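The budget for the second table at Furkirbridge is finally going through, and I am far more excited about a spreadsheet than any adult should be!

We've been given 300 pounds for bits and pieces on top of the arms themselves. It doesn't sound like much, but printed parts are wonderfully cheap if you own the printer and don't mind the wait. I priced one full set of blue segments at 25 pounds in filament, and that was with a generous allowance for failed prints (I know my printer).

Servos are another story. They eat the money, so I've got quotes from Vunton and Kudeck and I'm still dithering. Kudeck is dearer but posts spares the same afternoon, and I do love a firm that does that.

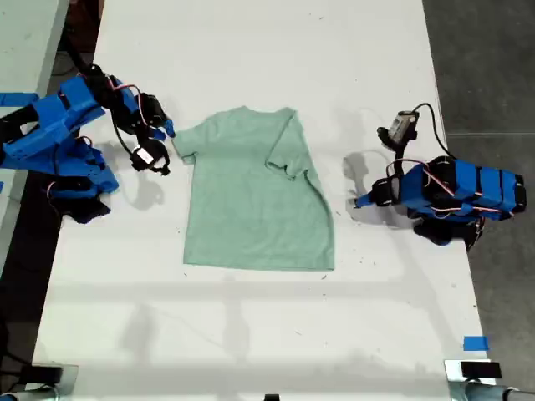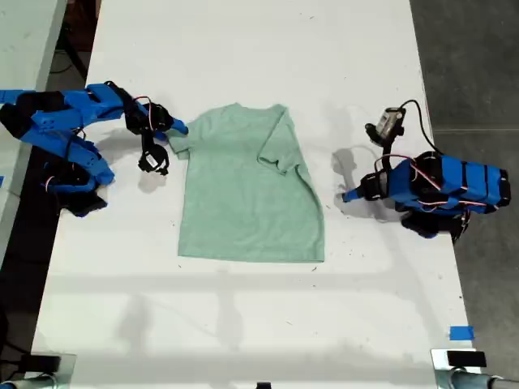

Blue arms and a green T-shirt on the white table.

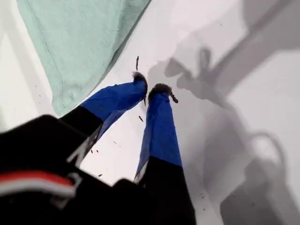 Next on the list is fingertips. I'd put down 2 spare pairs per arm and I'm now leaning towards 3, as they cost next to nothing and take the most wear. Clamps too, proper metal ones, and a decent brush for keeping the tabletop clean between goes.

Then cables! I always forget cables. Mahasneh sells them in longer lengths than anyone else I've found, so I'll add a small order there and put whatever is left towards a shelf of spare servos. If you've bought from any of these three, do leave a comment before I press the button in December. I'd especially like to hear how long Vunton took to deliver.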